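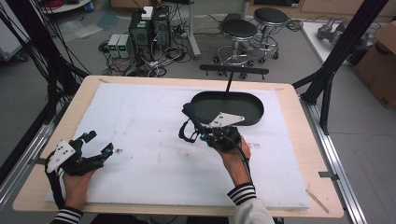 I finally got to Otcombe in May, after Meenakshi Pai had invited me to Heltaron's open lab for the second year running. I write planner code for a living and rarely see anyone else's, so I was at the door well before they opened it!

The handheld gripper bench was where I lost most of my morning. You hold one in each hand, do the task yourself, and their software turns the recordings into training data for the arm policies. Arben Milošević wrote most of the pipeline, which they call Ama, and he let me poke at the replay tool for as long as I liked. My favorite part was the time alignment view. It lays the two gripper streams over the camera and flags any stretch where they drift more than 16 milliseconds apart (we have nothing like it at work, and I've already started nagging).

They had 486 recorded takes of the tray task and had kept 401. I asked what happened to the rest. Mostly tracking dropouts, Arben said, plus a batch from before they fixed the calibration script.

Laiba Soomro gave the planning talk after lunch. Good stuff on retiming human motion so a slower arm can follow it, though she rushed the collision checking and I still don't quite get how they handle two arms over one tray. She promised to send slides — none so far.

Coffee was fine. Parking was terrible, so take the bus.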